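Flanlow data collection: frequently asked questions

Last updated 2022-01-02

12 shares | 3 comments

We receive many letters from people who want to record examples for the Flanlow learning system, or who already record and are not sure they do it right. I have collected the questions which come most often. If your question is missing, please write it under the page and I will try to add it.

What is one example?

One example is one complete attempt at a task, from the starting position of the arms until they are back in it. We save the positions of the joints, the opening of the grippers and the video, all with the same clock. A half attempt is not an example. Please delete it on the same day, when you still remember which one it was.

How many examples do you need for one task?

For a simple task, such as putting one object into a bin, we ask for 100. For a task where the object changes its shape, we ask for 500. Paper, cloth and bags belong to the second group. I know this is a big difference and some sites complained, but with the smaller number the arm learned to go to the correct place and then closed its fingers too high.

Do I need two arms?

For the Kravets tasks, yes. The set is made for 2 arms, also when only one of them does the picking. The arm which waits must still be switched on and recorded. In the first weeks we left it out of the files, and later we had to do this part again.

Who may guide the arms?

Anybody who has finished the short training with Ashton Nepia. It takes one morning. You do not need to know programming. The people who are good at it are usually patient and do not try to be fast. Please write your operator number at the beginning of every session, and change it when you change places with a colleague.

Should I throw away the bad examples?

It depends on what is bad. If the gripper missed the object and the operator tried again and succeeded, keep it and mark it "recovered". These are very useful for us. If somebody walked into the arm's space, or the recording stopped, throw it away. If you are in doubt, mark it "check" and we will look at it.

Which objects can I use for the sorting task?

Soft packing material, mostly crumpled brown paper. Please do not press it again into the same ball each time. Open it a little, turn it, put it in another place on the table. The system should see many shapes and not only your favourite one.

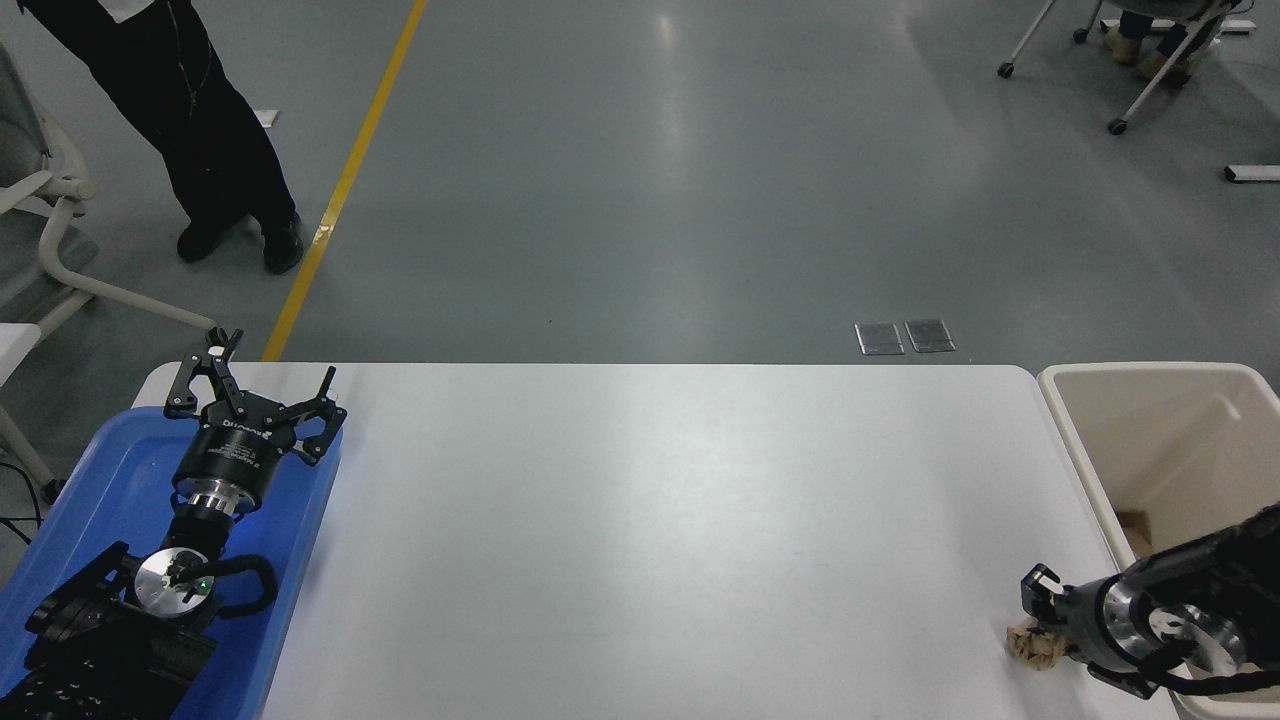

The place matters as much as the shape. Operators like the middle of the table, where both arms are comfortable, and so the places near the ends are missing from many sets. When we looked at the files from August, the ends were almost absent. Now we ask that every session has also the difficult positions, close to the edge.

May people stay in the room during recording?

Yes, if they keep behind the yellow line. We do not ask for an empty background. The finished system will work where people sit, stand and talk.

How do I send the files?

Use the Barumik upload page, one folder for each session. Do not rename the files. The old way with Amimus still opens, but it does not check if the video is complete, and I would ask you not to use it any more.

Comments (3)

tove_k
Thank you for the part about "recovered". We were deleting all of these. Can we get them back from the upload?

Ashton Nepia
@tove_k Only if they were uploaded before you deleted them. Send me your site name and I will look.

benchleft
Does the paper need to be new? Ours becomes very soft after some days and the fingers slip on it.

Related
Training morning for operators: what to bring
How we name tasks in the Kravets set
Marking an example: "good", "recovered", "check"
Barumik upload page: known problems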